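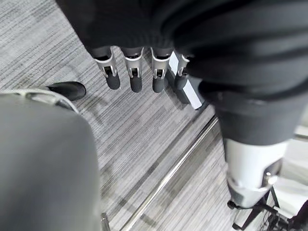

Looking after poetry books, quick tips

Mostly for thin paperbacks and pamphlets, the stapled sort that get lost between fatter books. Written in a rush before work, sorry.

Damp first. Pamphlets curl if the room's damp. Keep them off outside walls, leave a finger's width behind the row so air gets round. If one has already curled, lay it flat under 3 heavy hardbacks for a week. Not an iron. Meirion Landeg ironed one and the cover ink came off on the board.

Rusty staples – ease them out with a blunt butter knife, from the middle pages. Sew back through the same holes with linen thread. Three holes is plenty, knot on the inside.
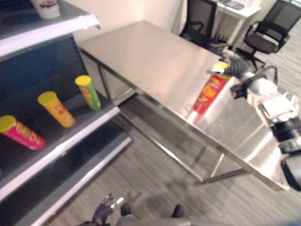
Pencil notes in the margins. Soft white rubber, work outwards from the spine, brush crumbs off with a clean make-up brush. Biro – leave it. You'll only make a hole.

Sticky price labels: hairdryer on low, 20 seconds, then peel slowly from a corner. Glossy covers only. Matt ones mark, so test on the back frist.

Musty smell. Stand the book open in a lidded box with a saucer of bicarb next to it, not touching. Few days. Change the bicarb if it's still whiffy. September is a good time to go through the lot, before the heating goes on.

Lending: write the name on a slip and put it in the gap on the shelf. Tegwen Wogan has some 200 collections and does this for every one, works well.

Bookmarks – paper only. Metal clips dent the page and leave a mark you wont get out.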